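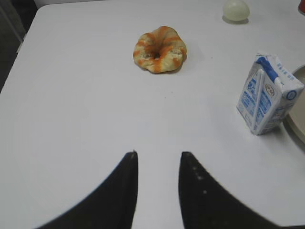 2 min read

Gondal is back, and this time it comes in a bottle you can travel with

HUNSTEAD, May – I've been making perfume under the Urkum name long enough to know that the scent I nearly gave up on is always the one people write to me about. So I'm very happy (and a little nervous!) to say that Gondal, our smoky fig and black tea fragrance, is coming back this month as an eau de parfum, and that we've made 1,000 bottles of it.

If you missed it the first time, Gondal opens with bitter orange peel and a big slug of strong tea, the kind you forgot on the counter and drink anyway. Then the fig comes in, mostly leaf and sap with only a bit of fruit, and after an hour or so it all settles into cedar, labdanum and a thread of smoke. The old version was an eau de toilette and it was gone from my own skin by lunch. I got a lot of email about that. I read every one of them, including the one in all caps.

The new formula is stronger and I've changed two things. The oakmoss material we used before has been swapped for a softer one, so the drydown is less inky than some of you will remember, and I've put in a little immortelle, which gives the tea a toasted, almost maple edge. I went back and forth on the immortelle all winter. Too much and the whole thing smells like breakfast! On me it now lasts up to 2 hours longer than the original did, though skin is skin and yours may have other ideas.

I didn't do this on my own. Seidu Sulemana joined me as co-perfumer last year and the smoke is his. I had been using birch tar with a heavy hand, and he took most of it out and built the effect from guaiac wood and a trace of cade. "I wanted smoke that had been in a wool coat overnight," is how Seidu puts it. "The first one smelled like the fire was still going." He's right, and I've stopped arguing with him about it.

Of the 1,000 bottles, 500 go to Stokon, the fragrance shop that has carried us from the beginning, and the rest will be sold through our own studio here in Hunstead and by mail. It comes in a 50 ml spray and there's also a small travel size, same juice, same cap. Sample vials are ready now, and I'd really suggest starting there if you've never tried us – fig can be a love-it-or-leave-it note, and I'd hate for you to find out with a full bottle.

Our mailing list (all 2,682 of you, hello!) gets to order first, starting at 9 a.m. on launch morning. Everyone else can jump in at noon. We're not holding any back for later, and I don't have a date for a second batch. The fig base takes weeks to mature and I have one shelf to do it on.

Stores that would like to carry Gondal, and writers who would like a vial for review, can reach me through the contact form on the Urkum site. Tell me what you usually wear and I'll tuck in something else I think you'd like.

About Urkum
Urkum is an independent perfume studio in Hunstead. We blend, fill and label everything ourselves in small batches.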